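Zukcombe council seat goes to second recount

The result in the Hegazy ward by-election remains undeclared after a first recount cut the gap between the two leading candidates to 44 votes, the Zukcombe returning office said on Tue 3 September. A second recount has been ordered under the town's election rules, which allow a candidate to request one where the margin is under 200.

The seat has been vacant since February, when the sitting councillor resigned partway through the term. Four candidates stood. Two of them, one endorsed by the Cemach Residents' Alliance and one running as an independent, took most of the vote between them and finished well clear of the other two.

The initial count put the Alliance candidate ahead by 61. The first recount moved 17 votes to the independent's side of the ledger, mostly through ballots from the Plilano Road polling place that had been placed in the wrong bundle. The returning office said the bundling error was found during routine reconciliation and that the number of ballots matched the number issued at that location.

The second recount will cover all ordinary and postal ballots. It will also review 457 declaration ballots, cast by electors whose names could not be found on the printed roll on polling day. Scrutineers for both leading candidates have lodged objections to some of these, chiefly over incomplete addresses and signatures that differ from those on file.

What is at stake

Control of the chamber depends on the outcome. The Alliance holds half of the filled seats and would gain a working majority with Hegazy. If the independent wins, the mayor's casting vote will continue to decide tied motions, as it has since the vacancy arose.

The first item likely to be affected is the water services levy, deferred twice this year. The levy would fund replacement of the trunk main under Plilano Road and a wider program of tap testing in the older parts of the ward. The Alliance supports a flat charge on each rateable property. The independent campaigned for a charge based on metered use, with a rebate for pensioners.

A petition against the flat charge, carrying 700 signatures, was tabled in the last week of the campaign. Council received the petition without debate – the caretaker rules barred any decision on it before the poll.

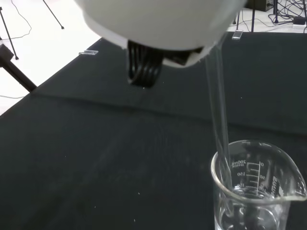
Next steps

Counting resumes on Thursday at the Zukcombe civic centre. Each candidate may appoint one scrutineer per counting table, and new appointments must be lodged in writing by close of business the day before.

The returning office expects the second recount to take two days. If the final margin is a tie, the matter goes to the district court, as the rules make no provision for drawing lots. Otherwise the declaration will be posted at the civic centre entrance and on the council website, and the winning candidate will be sworn in at the next ordinary meeting. Any challenge to the result must be filed within 28 days of the declaration.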